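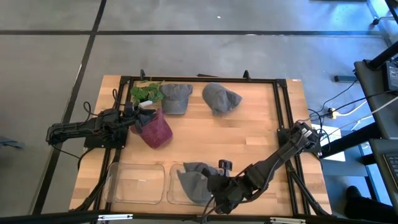 Hats finally get their own boxes

Search this site

I have been putting off the hat situation since February, and this month I finally dealt with it!! Everything came out of the hall closet and onto the butcher-block table (the plant got to stay, it likes it there), and I started sorting into clear plastic containers.

Gray baseball caps are clearly my weakness. I keep buying the same one! They go in the right-hand box, and the left one is for anything with a soft brim, like my maroon bucket hat, which I love so much I wore it to Shabnam Satti's garden party in the rain.

Clear boxes are the best thing I've tried for this. I used to have a lidded fabric bin and forgot what was in it for a whole winter. Now I can look at the shelf and grab a cap on my way out the door. Scarves are next, and there are a LOT of scarves.

5 comments
60 shares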